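Brulo Derura Field Vest for Reporters and Observers

Price: $255
Sizes: Regular, Long
Colors: navy, slate
Ships from our Grembridge workshop

We started making the Derura for people whose work takes them close to other people's conflicts: reporters, camera crews, election and ceasefire observers, translators, and the drivers who get them all there and back. Most of our first customers had been getting by with fishing vests and old hiking jackets, and they were kind enough to tell us, sometimes at great length, what was wrong with every one of them. The pockets flapped open when you ran. The zippers jammed with sand. The word PRESS peeled off after a few washes and had to be put back on with tape in a hotel bathroom.

So let us say first of all what the Derura is and what it isn't, so that you don't order the wrong thing. It is a carrying vest, worn over your clothes or over your own body armor. It has no plates in it, it has no pockets for plates, and it will not stop a bullet or a fragment. If your newsroom or your mission requires ballistic protection, please get that sorted out first with a specialist supplier, then come back and see us about something to put over the top of it.

The outer cloth is a heavy cotton and nylon canvas woven for us by Teixeira, the same mill we have bought from since we opened. We did try a lighter cloth one March, and we were quite pleased with it until the shoulder seams began to creep under the weight of a loaded camera strap — so back to the heavy canvas we went. It is a little stiff when it comes out of the bag. Give it a week of wear and it softens up nicely around the arms.

There are 11 pockets in all, and we have gone back and forth over the placing of them more than we care to admit. The big ones at the front will take a full-size notebook, a satellite phone or a bottle of water. The chest pockets are cut at a slant so you can reach them while sitting in a car with your seat belt on. Inside, on the left, there is a flat zippered pocket for your passport and your accreditation papers, with a drain hole at the bottom for those of you who work from boats. The back pocket is wide and shallow, and it suits a folded rain shell or a scarf much better than it suits anything hard.

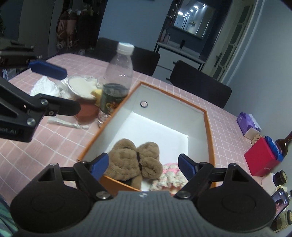 The labels come off, and they come off on purpose. Every vest is sent out with two PRESS panels, one for the chest and one for the back, on hook-and-loop backing that is stitched all the way around. There are times when you want to be seen from a long way away, and there are times when your security adviser will tell you to be a person in a plain blue vest. We leave that decision with you and your desk. Panels in Arabic, Hebrew, French, Spanish and Ukrainian can be ordered separately, as can blank ones and OBSERVER ones, and if you need a language we don't list, write to us with the exact wording and we'll send you a proof before we sew anything.

About sizing. The Derura adjusts at both sides with webbing straps, and there is a good deal of room to play with. Regular suits most people up to average height. Long has the same chest but a deeper body, and it's the one to pick if you wear armor underneath and find that shorter vests ride up. If you're in between, please measure yourself with your armor on and send us the number. We'd much prefer to answer an email than to have a vest travel all the way back across an ocean.

Washing is simple enough. Take off the panels, empty the pockets (do check the inside one, we have been mailed more than one forgotten press card), close every zipper and wash cold on a gentle cycle. Hang it up to dry out of strong sun. Salt is hard on zippers, so if you have been out on the water, rinse it in fresh water the same evening when you can. If the vest has been exposed to tear gas, wash it by itself, outdoors in a bucket if possible, wearing gloves, and never put it in a dryer.

Stitching, zippers and straps are covered for two years, and after that we will still repair a Derura for the cost of parts and postage. Freelancers pay the same price as the big newsrooms, but may pay in installments, with no interest. Orders of a dozen or more get their panels sewn free.

Prices and stock checked 24 May 2024. Slate in Long is on back order at the moment, and we'll write to you before charging your card.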